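Clothing Drive Returns to Imley Hall

The winter clothing drive is back, and donations are being taken at the Imley Hall side entrance until 10 February 2019. Last year's drive brought in 1,214 items, and 334 of those were coats. 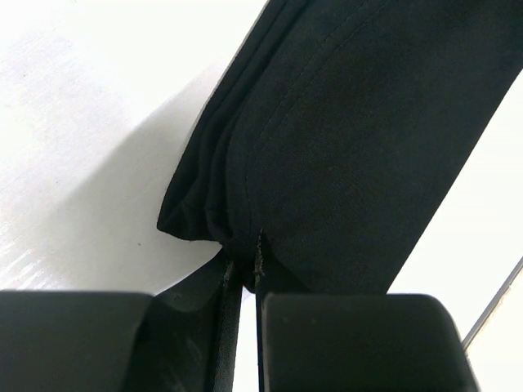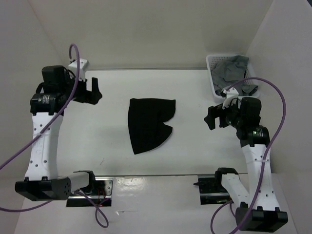

Black cloth on a white tabletop.

Please wash everything before you bring it. Shirts, pants, sweaters and children's sizes are all welcome. We can't take shoes, pillows or anything with a broken zipper. Tie bags at the top and keep each one under 8 pounds.

Efren Dimaculangan is handling pickups for people who can't drive, with a limit of 2 bags per home. Call the office and leave your street address. Questions about the summer drive in August should go to Damir Nikolovski.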